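粉色的冰箱

发表于2020年7月22日

我们那间共用工坊在一条巷子的尽头，招牌是上一任租客留下的，写着 Clornico，谁也没去换，久而久之大家就管这地方叫 Clornico 了。里头有车床、有缝纫机、有一台永远在修的咖啡机，角落那张长桌归我，桌上堆着螺丝盒、面包板，还有我母亲给我装饺子用的搪瓷盆，后来也拿去装螺丝了。

我是二月里动的念头。母亲那年搬来和我同住，手腕疼得厉害，开冰箱门要用两只手，先把胳膊肘撑在门边上，再慢慢往后仰，整个人像在拔一根长得特别结实的萝卜。她自己倒不觉得什么，一边拔一边还跟我讲楼下菜摊的芹菜涨价了。我在旁边看着，心里想，我好歹摆弄了这么多年的电机，总该能替她开个门吧。

于是就有了 Vumia。名字是她起的，她说听着像个会过日子的姑娘。我原先的打算很简单：两条胳膊，白色的外壳，黑色的关节，底下一个方方正正的身子，能在厨房里慢慢挪。真做起来才知道，钱包比图纸先见底。第一副减速器花了3000块，装上去咯吱咯吱响，邻桌做木工的老先生听了半天，说这声音他膝盖也有，劝我先别急着买第二副，在电脑里把动作练熟了再说。

这话我听进去了。那之后每天晚上吃过饭，我就抱着笔记本坐到长桌边上，在仿真里搭厨房。墙要有砖，地要有颜色，冰箱么，我问母亲想要什么样的，她说粉的吧，年轻时候在百货公司橱窗里看见过一台，粉的，门口围了好些人，她站了10分钟，售货员还以为她要买。我就给她做了一台粉的，底下接一截浅浅的薄荷色，是她那件旧毛衣的颜色，我没跟她说。

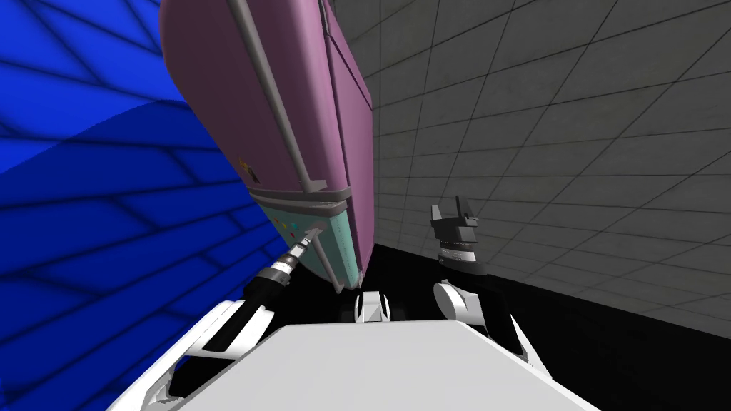
全文约1500字 · 阅读约需5分钟

左手碰上去的那一刻，我把画面停住了，转过屏幕给母亲看。她那天正好来工坊送饭，戴上老花镜，凑得很近，先不看机器人，先看冰箱。

“怎么斜着？”她问。

我说它还没学会轻重，在仿真里东西都是会跑的，碰得不对，冰箱也能歪成这样。

“那右手呢，右手举着干什么？”

我说右手还在等着，程序里没写它该做什么。她点点头，说那得教，一只手开门，另一只手总要扶着点，里头还有鸡蛋呢。说完她就去给大家分包子了，木工老先生两个，学裁缝的姑娘一个，咖啡机旁边修咖啡机的小伙子三个，因为他早上没吃。

那一次在我的本子上编号是231。我有个习惯，每一次试跑都记一行，哪怕只写两个字。翻回去看，前面那些行里有“够不着”，有“够着了，穿过去了”，有“墙没了”，还有一行写着“下雨，饺子，白菜馅”，那天大概什么也没跑成。第231行我写的是：“妈说要扶着。”

后来的日子就照着这句话过。我把右手的夹爪重新排了一遍动作，先张开，再靠近，停一停，等左手有了动静再往前送。说来惭愧，这一停一送我调了好几个星期。参数改大了，右手就像个急性子的亲戚，抢着上来帮忙，把冰箱推得更远；改小了，又像个客气过头的客人，站在旁边不好意思伸手。母亲隔三差五过来看看，每回都带吃的，每回都要问一句“它今天乖不乖”，工坊里的人也跟着这么问，连来收水电费的人都问过。

天热起来的时候，我终于舍得买了第二副减速器，是一家叫 Norkevico 的小铺子里的二手货，店主在盒子里多塞了一把螺丝，还有一张手写的纸条，祝我顺利。我把两条真胳膊装起来那天，工坊里格外安静，大家都假装在忙自己的事，车床没开，缝纫机也没响。

厨房里那台真冰箱是白的，用了好多年，门封条有点硬。我们把 Vumia 推到它跟前，从开机到左手抬起来，足足有40秒，母亲站在灶台边，手里攥着抹布，比我还紧张。左手慢慢过去，搭在门边上。右手停了一停。

“扶着，扶着。”母亲小声说，像教我学走路那会儿一样。

右手就过去扶住了。门封条“啵”地响了一声，灯亮了，里头是半棵白菜，一碗昨天剩的红烧肉，还有门架上那一排鸡蛋。母亲走过去，从里头拿出一个来，对着灯照了照，又放了回去，然后问我晚上想不想吃西红柿炒蛋，说要是想吃，得趁现在下楼去买西红柿。

我拿了钥匙就下楼了，走到二楼才想起来，忘了让 Vumia 把门关上。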